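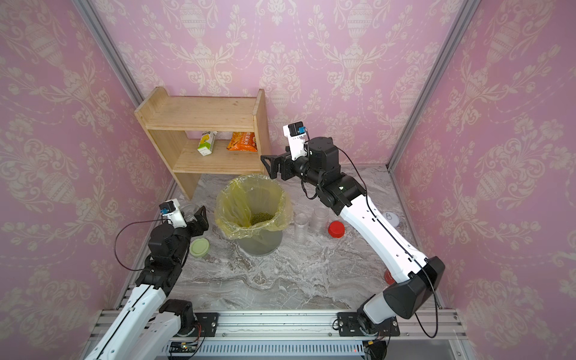

# About Nodow

Nodow is a household skills school in Clellivitz. We teach the everyday jobs that keep a home in order: clearing a table, sorting leftovers from trash, lining a bin, putting a shelf back the way it was. Most people pick these up from whoever raised them. Plenty of people don't, and our classes are meant for them.

The school began in a rented room on Essien Street with one table and a sink. We now have a teaching floor of 800 square feet and a storeroom next door, where we keep cups, cartons, snack bags, dry beans and enough trash bags to last a term.

## What we teach

The first course is called Clear the Table. Each session lasts 45 minutes and deals with one small surface. Students decide what goes in the bin, what goes on the shelf and what needs washing. Cups that have tipped over get picked up first. Lids are matched to their containers or put aside.

Bins get a full session of their own. We show how to open a bag all the way, press it down to the bottom and fold the rim over the edge so it stays put. Dry food such as mung beans is good for practice – it rolls, it spills, and it shows quickly whether a bag has been fitted well.

Later courses cover:

- Pantry shelves and packaged food
- Sorting cups and dishes
- Small kitchens and shared apartments
- Moving out and final cleaning

## Where we work

Classes meet in Clellivitz all year except August. We also run a smaller program in Stakow, in the back half of the community hall, with the same lesson plans and the same supplies.

More than 600 students have finished at least one course with us. Some come back for the moving-out class when their lease is up.

## Visiting

The front desk opens at 9 a.m. Parking is behind the building – please use the side door, as the front one sticks in wet weather.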